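作業ノート　2022年2月5日(土)　第2作業室
サイドボード「Mahlangu」試作、フラップ扉まわり

朝の室温が低く、接着は午後に回した。午前は仮組みの続きと、前回のノートで宿題になっていたフラップ扉の傾きの確認。

先に現状を書いておく。本体は幅2,182mm、扉は4枚、すべて前に倒れて開く下ヒンジのフラップ。材はオーク突板の合板に、見える小口だけ無垢の縁を貼ってある。脚は角パイプの黒塗装で、台輪の前端から53mm下げて付ける。この53mmはSkotmontの図面どおりで、こちらでは動かさない。動かしたくなる理由は後で書く。

前回までの問題点
・左端の扉だけ、閉めたときに上辺が前へ出る。指で押せば入るが、離すとまた出る。
・扉を水平まで開いた状態で手前の角を押すと、左右でたわみ方が違う。
・中の棚板と扉裏の間隔が図面より狭く、ステーの腕が棚板の木口をこする。

左端の扉について。ヒンジの座彫りの深さを測り直した。右側の彫りが浅く、ヒンジの羽根が面より出ている。紙を一枚挟んで済む程度の差だが、扉の背が低く横に長いので、上辺では目で見てわかる段差になる。彫り直しはトリマーを使わず、鑿で底をさらった。治具を付け直す手間より早いし、今回は一か所だけなので。さらったあと仮留めして閉めると、上辺は隣の扉と揃った。ただし揃ったのは空の状態での話で、棚に物を載せてからもう一度見ないといけない。

ついでに他の扉の座彫りも全部見た。二枚目の左に毛羽が残っていて、これは切り出しで取った。ほかは問題なし。トリマーのビットが鈍っている。次に大きい座彫りをする前に研ぎに出すか、新しいものに替えること。引き出しの中の予備は径が違うので使わない。以前これで失敗している。

ステーの腕のこすれ。原因は棚板の奥行きではなく、ステーの本体側の取付位置だった。図面の指示は側板の前端からの寸法になっているのに、こちらは縁材を貼る前の前端から墨を出していた。縁材の厚みのぶんだけ全部奥に入っている。自分の墨なので言い訳はない。図面の前端がどこを指すのか、縁材込みかどうかを今後は木取り表の頭に書く。

対応は二つ考えた。一つは本体側の穴を埋めて開け直す。もう一つは棚板の前端を削って逃がす。棚板を削るほうが楽だが、削った木口は扉を開けるたびに正面から見えるところに来る。縁材も貼り直しになる。結局、穴を埋めることにした。埋め木は同じオークの端材から作った栓で、木目の向きを合わせて打ち、乾いたら面で払う。隠れる側なので色までは合わせない。

穴を開け直した後の位置では、腕は棚板に触らない。開き切ったところで扉が水平より少し下がるのが気になったので、ステーの調整ねじを締めて水平に戻した。締めると今度は閉じ始めが重い。片手で持ち上げるとき、最初のところで引っかかるように感じる。これはSkotmont側が何を優先するかで決まるので、問い合わせの項目に入れておく。

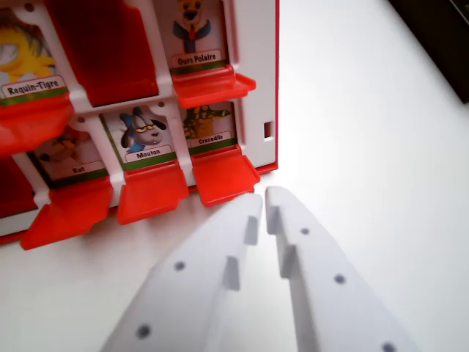
Requin-Tigreの札と、手前へ傾いた赤いフラップ

ヒンジの選択についてのメモ。試作では二種類を付け比べている。右の二枚が平ヒンジ、左の二枚が座彫り式の隠しヒンジ。

平ヒンジは取付が速く、調整もいらないかわりに、扉と地板の間に軸の線が出る。今回のデザインは飾りのない平らな面が売りなので、この線がどう見えるかが問題になる。正面に立つと見えない。座って見ると見える。リビングに置くサイドボードはソファから見られる時間のほうが長いので、座った高さで判断すべきだと思う。

隠しヒンジは閉めれば線が消える。開けたときも扉裏と地板がほぼ同じ高さに並んで、物を滑らせて出し入れできる。難点は調整代が小さいことで、座彫りの精度がそのまま出る。上に書いた左端の扉がその例。数を作るなら治具を固定して、加工の順番も変えないと無理だろう。

チャニダさん(Chanida Chaimongkol)の意見は、見た目は隠しヒンジ、ただし扉の重さを考えるとねじの本数が心もとない、とのこと。同感。合板の木端にねじを効かせている部分があるので、そこに無垢の当て木を入れる案を図にしてもらう。当て木を入れると扉の裏の見付が変わるため、図が出てから判断する。

扉の反り。定規を当てて四枚とも見た。三枚目だけ長手方向にわずかに反っている。突板を貼ったのが同じ日なのに一枚だけというのは、保管のときに壁に立てかけていたせいだと思う。残りは平置きで桟を挟んでいた。立てかけた本人(私)が覚えているので、ほぼ間違いない。反りは凸面を前にしておけばステーの引きで押さえられる範囲だが、製品でこれをやると季節が変わったときに出る。三枚目は試作限りとして、裏に鉛筆で印をつけた。

昼前に仕上げの試験片を見た。

試験片は本体と同じ突板の切れ端で、番手と塗り回数を変えてある。塗料はEndilerのオイル、つや消し。前回塗ったものは指で触っても付かず、においも減っている。

・A：二回塗り、間の研ぎなし。表面にざらつき。導管のまわりの毛羽が立ったまま固まっている。
・B：二回塗り、間に細かい番手で軽く研いだもの。手触りは良い。色は少し黄みに寄る。
・C：一回塗り。色は一番明るいが、水滴を置いて拭いた跡が輪になった。
・D：二回塗りで、一回目を薄めて塗ったもの。Bとほとんど区別がつかない。

Bで進める。Dは工程が一つ増えるだけで得がない。Cの明るさは捨てがたいが、輪じみが出るものは天板に使えない。扉の前面だけCにして天板をBにする案も出したが、並べると色の違いがはっきりわかった。やめる。

黄みについては、下地に白を少し入れた目止めを試したい。前にテーブルの天板で使ったときは導管だけが白く浮いて、狙いと違う表情になった。あれは擦り込みの後の拭き取りが足りなかったのかもしれない。今度は拭き取りを二段階にして試験片を作る。番号はEから振る。

試験片の裏に書いた鉛筆の字が、オイルが回って読めなくなりかけている。次からは塗る前に裏へマスキングテープを貼り、その上に書く。

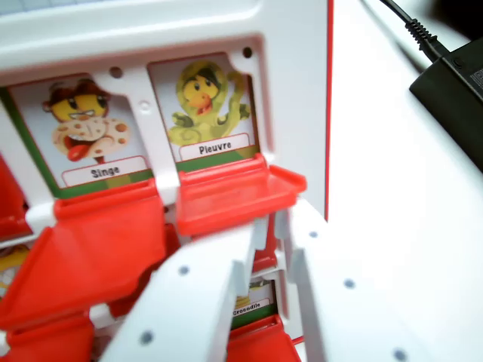 Singeの札のあたり

午後、接着。室温が上がったのを待って地板と側板の接合から始めた。

手順は前回と同じ。接着剤を両面に薄く伸ばし、ビスケットを入れ、当て木を挟んでクランプ。今回は幅があるので、長いクランプが足りない。隣の作業室から借りたものを含めて中央に入れ、端は短いものをつないで使った。つないだクランプは締めると少しねじれる。締め切る前に一度ゆるめ、当て木の位置を直してから締めた。

対角を測って差がないことを確認。ここで差が出ていると扉が四枚とも合わなくなるので、必ず二人で測る。今日はチャニダさんに片側を持ってもらった。測り終わってから、はみ出した接着剤を拭く。オイル仕上げの面に接着剤が残ると、そこだけ塗料を吸わずに白く抜ける。前の試作ではこれを見落として、内側の隅に筋が残った。今回は隅にテープを貼っておき、半乾きのうちに剥がした。きれいに取れた。

背板はまだ入れない。配線孔の位置が決まっていないため。Nondvilleの店で使う展示用は、上に置くフロアランプとテーブルランプのコードを後ろで一つにまとめたいと言われている。孔を中央に一つにするか、左右に分けるか。中央一つだと、端に置いた照明のコードが背板の上を横に這う。壁との間に隙間ができるので、壁付けで使う人は嫌がると思う。左右に分けると見た目は落ち着くが、棚の中の区画がコードで一つずつつぶれる。

中間案として、天板の後端を浅く欠いてコードの逃げを作り、背板の孔は中央一つのまま、という案。天板の欠きは正面から見えない。ただ突板の天板を欠くと合板の層が出るので、そこにも縁材がいる。手間は増えるが、使い勝手はこれが一番良さそうに思う。簡単な図を描いて、問い合わせと一緒に送る。

脚の仮付け。台輪の前端から53mm下げると、扉を四枚とも開けて手を置いたときに重心が前に来る。空の本体で試すと、両端の扉に同時に体重をかけた場合に後ろ脚が浮いた。片方だけなら浮かない。中に食器や本を入れれば後ろに重さが乗るので実際には起きにくいとはいえ、店頭の展示品は空のことが多いし、子どもが扉に手をかけることもある。転倒防止の金具を壁に取るのを標準にするか、脚を前に出すか。

脚を前に出せば浮きは収まる。ただ、脚が奥に引っ込んで本体が浮いて見えるのがこの図面の肝で、前に出すと普通の箱に脚を付けたように見える。私は金具を標準にするほうに賛成。チャニダさんは、後ろに重りになる部材を足せないかという意見。台輪の後ろ側だけ無垢の厚い材にする、など。重さは増えるが転倒には効く。両方やってもいい。配送の二人が持てる重さに収まるかどうかは計ってから。

脚の塗装について。届いた角パイプは黒のつや消しで、指紋が目立つ。溶接の跡はきれいに均してある。取付板のねじ穴のうち一つにバリがあり、面取りカッターで取った。取ったところは地金が出ているので、タッチアップしておくこと。フェルトは貼るタイプではなく打ち込みのものを注文する。貼るタイプは引きずると剥がれる。

アジャスターは付けるか迷っている。長い家具なので、床の不陸で中央が浮くか、両端が浮くか、どちらかは起きる。中央に補助脚を一つ足して、そこだけ高さを変えられるようにすれば、地板の垂れも防げる。補助脚は奥に付ければ見えない。今日のところは積み木をかませて代用した。かませた状態と外した状態で、真ん中の扉二枚の隙間が変わるのがはっきりわかった。外すと隙間が上で広がる。つまり空でも地板は下がっている。補助脚は必要、という結論でいいと思う。 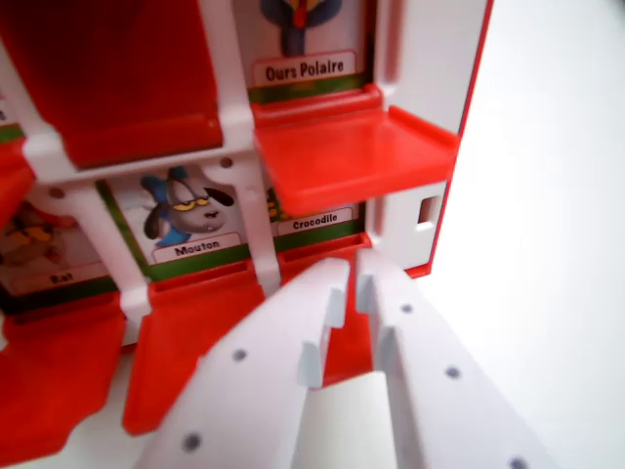

扉を開けたときの内側をどう見せるかも今日のうちに決めておきたかった項目で、結局は決まらなかった。前に倒れる扉は、開いている間は中がすべて見えるので、棚の奥の色や仕切りの線が外観の一部になる。写真の玩具は赤いフラップが手前に開いて、白い格子の奥に絵札が見える形で、フラップと格子の色が違うために区画の境がよくわかる。Ours Polaireの札は絵の下に白いラベル、その下に緑の帯という順で、名前が下に来ていると棚の中の表示としても読みやすい。店頭で各区画に品名を入れたいという話が出ているので、表示の位置は区画の下側で考える。内側の色は、仕切りだけ明るくする案と、全部を本体と同じオークにする案を並べて見てもらう。

仕切り板の厚みについて。本体と同じ厚みにすると、開けたときに仕切りが太く見える。薄くすると棚板のダボが効かない。薄い仕切りに溝を突いて棚板を差し込む方法なら厚みは落とせるが、棚の高さが固定になる。図面では可動棚になっている。可動をあきらめてもらえるかどうかも、問い合わせに入れる。個人的には、この高さの区画で棚を動かす人は少ないと思う。背の高い瓶を立てたい人はいるかもしれない。

手掛けの形状。今の試作は扉の上辺を斜めに削って指をかけるようにしてある。金物がつかないので面は平らなままだが、斜めの角度がきついと爪が当たる。今日は角度をゆるくしたものを端材で二つ作り、来た人に引いてもらった。ゆるいほうが評判は良い。ただ、ゆるくすると天板との間の影の線が太くなる。天板の下に入る影は一本の細い線に見せたいので、ここは角度よりも削りの奥行きで調整したほうがよさそうだ。手前の見える幅はそのままにして、奥だけ深くさらう。刃物が入るかどうか、月曜に試す。

プッシュ式のラッチも候補には入っているが、横長の扉の端を押すと片側だけ外れることがあり、今の扉の剛性では勧めにくい。中央を押してくださいと説明書に書くような家具にはしたくない。

扉の木目の通し方。四枚とも一枚の突板から続けて取っているので、順番を入れ替えると柄が切れる。裏に順番と天地を書いてあるが、三枚目を作り直すと、そこだけ別の突板になる。本番の前に突板を追加で取り、予備の一枚ぶんを同じ束から確保できるか材料屋に聞く。できない場合は四枚とも取り直しになる。材料費の見積もりを二通り用意する。

木取りの順番も書き残しておく。今回は扉、天板、側板の順に取ったため、側板に節の近い部分が回った。片側の側板の下のほうに色の濃い筋がある。壁や隣の家具に隠れる側に向ければいいが、どちらの側面が見えるかは置く家によって違う。次は天板と側板を先に取り、棚板に筋の部分を回すこと。

Skotmontへの問い合わせ項目
・ステーの強さ。水平で止まることと、閉じ始めの軽さのどちらを優先するか。
・ヒンジは隠しで進めてよいか。当て木を入れると扉裏の見え方が変わる件も添える。
・配線孔の位置。天板後端の欠きを含む案の図を添付。
・補助脚の追加。正面からは見えない位置。
・転倒防止金具を標準で付けることについて。
・可動棚を固定棚に変えられるか。
・内側の色。見本は二種類を送る。

問い合わせは月曜にまとめて出す。展示は7月なので、ヒンジと脚の返事が先に来ないと、本番の木取りに入れない。色の返事は少し遅くても間に合う。

道具と消耗品
長いクランプの追加を頼みたい。借りたものは今日のうちに返せないので、隣の室のホワイトボードに書いておいた。ウエスが減っている。オイルを拭いたウエスは水を張った缶に入れて蓋をした。捨てるのは次の回収日。サンダーの集塵袋は空にした。細かい番手のペーパーは、箱の表示と中身が入れ替わっていた。箱のほうを書き直した。

クランプは月曜の朝まで外さない。土日に作業室に入る人がいたら、本体に寄りかからないこと。天板を載せてあるのは仮置きで、留まっていない。

次回
・クランプを外して対角を再測
・左端の扉、荷重をかけた状態で上辺の段差を見る
・三枚目の扉、反りの変化を記録
・試験片E、F(白の目止め、拭き取り二段階)
・手掛けの奥行き、刃物の当たりの確認
・脚のタッチアップ
・重さの計測。脚と扉を付けた状態と外した状態の両方
・チャニダさんの当て木の図を待って、ねじの長さを決める

追記(夕方)。埋め木を払ったあとで一つだけ沈んでいるのを見つけた。栓の先が底まで届いていなかったらしい。抜かずに、上から薄い埋め木を足した。乾いてから見る。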